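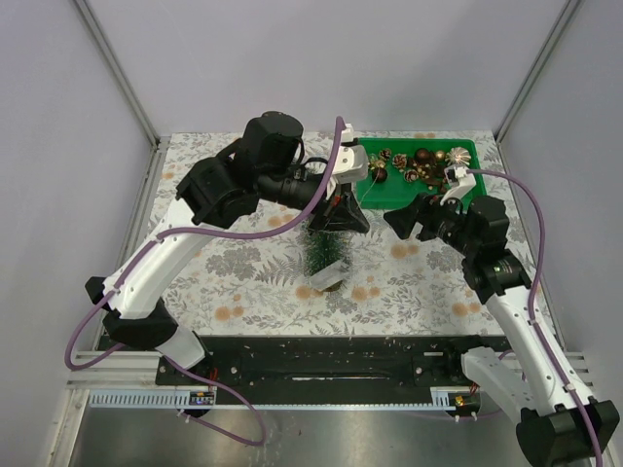 Rastton pushes Yeoh 2 planner update, wrist camera gets a bigger say

Quick one from the software side. Rastton has put out version 2 of Yeoh, the planner it runs on its two-arm tabletop cells, and the main change is where the thing gets its information late in a reach. Old version trusted the overhead view nearly all the way in. New one hands off to the wrist camera for the last 9 centimeters.

Out in July for existing users. No price change that we've heard of.

Test task this time around is holiday decorating. Small artificial tree, a green tray of pine cones and shiny brown balls, two arms sharing one table. Sounds cute, is a pain to plan for. The tree is bristly and gives a different outline from every angle, the ornaments are small, and both arms want the same few inches of air.

That last bit is what the scheduler half of the release is for. Yeoh 1 locked the whole middle of the table whenever either arm went in, so the other one just parked and waited. Yeoh 2 books a moving slice of space per arm and rechecks the booking every planning cycle. If two bookings overlap, the arm with the shorter path left goes first. Simple rule, and Rafsan Sultana, who leads planning at Rastton, says they tried fancier ones and went back.

"We had a version that negotiated," Sultana said. "It was lovely on paper and it dithered. Both arms hovering over the tree being polite to each other."

Logs behind the release: 3,285 recorded reaches, all on the decorating setup, all replayed through the old and the new planner before anything shipped. Rastton isn't publishing a success rate yet. Sultana said the replay was for catching planner disagreements and that live numbers will come with the next point release. We asked twice.

On to the perception stuff. The wrist view is messy by nature. Gripper fingers take up a big chunk of the picture, cables wander through, and in a fast move the background turns into streaks. 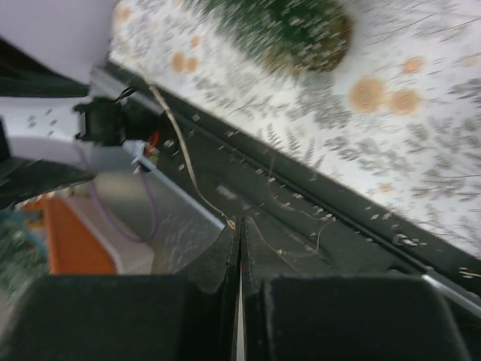

Yeoh 2 deals with it three ways. A fixed mask throws out the fingers and anything bolted to the wrist. A blur score gets attached to every image, and below a set threshold the planner ignores the wrist view and coasts on its last good estimate. And the arm now slows down a touch before the handoff so there's something sharp to work with when it counts. The slowdown is a config setting - leave it at default unless you've got a good reason, the release notes say.

Patterned backgrounds got some work too. Fern prints and round orange dots on a tablecloth are near enough ornament-sized to fool a detector that's only looking at color blobs, and the old one did get fooled. The new one wants a depth cue before it will call something graspable. Costs a little time per image. Sultana wouldn't say how much, only that it fits in the cycle.

Tooling: the replay viewer, Trollside, now lines up the overhead and wrist streams on one timeline, with the space bookings drawn on top. You can scrub to the moment an arm yielded and see which booking it lost to. Long overdue, frankly. Before this you had two windows open and a lot of squinting at timestamps.

Known issues, from the notes. Cable slack isn't modelled, so a loop hanging off a forearm can cross into the other arm's slice without the planner noticing. Clear plastic parts still give bad depth. And the Trollside export drops the blur scores if you save to the old log format, wich is getting fixed.

Existing Yeoh 1 configs load with a converter script. Mask files don't carry over and have to be redone per gripper.

Next up is Nusuvside, the operator front end, which will get the same merged timeline. Sultana said fall for that one, then said maybe fall.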